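Visit to the household goods fair, and one morning at the Barrientos factory

Posted April 5, 2024

I sell small things for the home: cloths, sponges, bags, boxes, table covers. My shop is not big and I usually order from catalogues, but a catalogue does not let you touch anything. So in January I closed for three days and went to the fair. I promised two other shopkeepers that I would write down what I saw, and I am sorry that it took me so long.

The fair had 197 exhibitors this year, according to the booklet they gave me at the entrance. The halls are connected by a covered passage, which is very cold. Please take a coat with you and do not leave it in the cloakroom, as I did. The queue for registration was short if you had printed your badge at home. Coffee is expensive in Hall 1 and cheaper in the small bar behind Hall 3, where the drivers eat.

I began with Tomex, because I have bought their bags for many years. They had changed the thickness of the medium bag without telling the customers, and I wanted to speak with them about this. The lady at the stand was polite and showed me the old and the new one side by side. The new one is thinner, she admitted it, but the handle is now welded in a different way and should hold the same weight. I asked for samples to test at home with potatoes. Their minimum order is still 1000 pieces per colour, which for a shop like mine means that I can have only two colours in a year. I asked if they could mix the colours in one carton and she wrote it down.
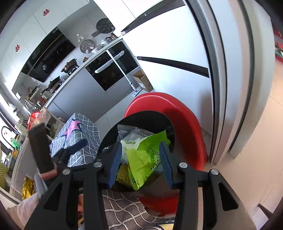

After lunch I went to Ikex, who make table covers and fabric boxes with lids. I did not know them before. Their prices are a little higher than what I pay now, but the stitching in the corners is much better and the lids keep their shape when you press them. I pressed many. They have a checked series in several greys, and also floral patterns which I think my customers will not want. Delivery is six weeks. For a first order they ask for payment in advance, and I did not like this, but they offered to send a small carton first.

Gruvier had the biggest stand and the loudest music. They show sponges, brushes and everything for the kitchen sink. It was difficult to find a person who was free, and when I found one he was new and could not tell me the prices. I took the price list and left. Later I saw that list had no prices for quantities under a full pallet, so I suppose they are not interested in shops of my size.

On the second day there was a bus to the Barrientos factory, for visitors who had registered. It takes 40 minutes. The company was founded in 1875 as a maker of brooms, and the old brick building is still there at the front, with the offices inside. The production is in a long modern hall behind it. They employ 259 people, and in the hall it is so noisy that each of us received a headset to hear the guide. Mine worked only on the left side.

We saw first how the foam arrives in very large blocks. A horizontal blade cuts it into sheets, and another machine cuts the sheets into sponges. What surprised me is how much dust there is, even with the pipes that suck the air. The offcuts are pressed and sold for filling cushions. Then we passed to the packing, where many things are still done by hand, especially the mixed sets for supermarkets. The women there work very quickly and did not look at us at all. I asked the guide why some sponges lose their colour in hot water, and he explained it depends on the dye, and that the cheap yellow is the worst one. He was the first supplier who ever gave me a clear answer to this.

At the end they gave us soup and bread in the canteen, and time to ask about orders. Barrientos accepts small orders through a distributor, and I have now his address.
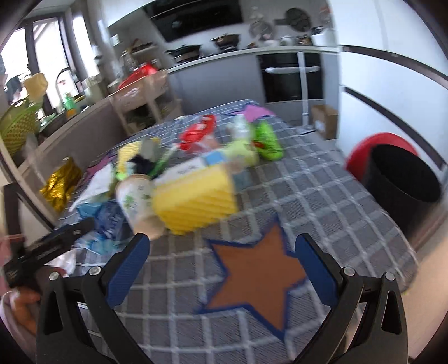

Small items on a table, with a yellow ridged sponge in the middle.

On the third day I only walked through the halls again to collect the leaflets I had missed. Many exhibitors begin to pack already at two o'clock, so if you want to talk seriously, do not leave it for the last afternoon.

My costs, for those who asked: the ticket was free with the trade registration, the bus to the factory also. The hotel near the station was clean, but the breakfast starts at half past seven and the first tram to the fair leaves before this. Next time I will stay on the other side of the river.

I have ordered from Ikex, the small carton. From Tomex I am still waiting for the answer about mixed colours.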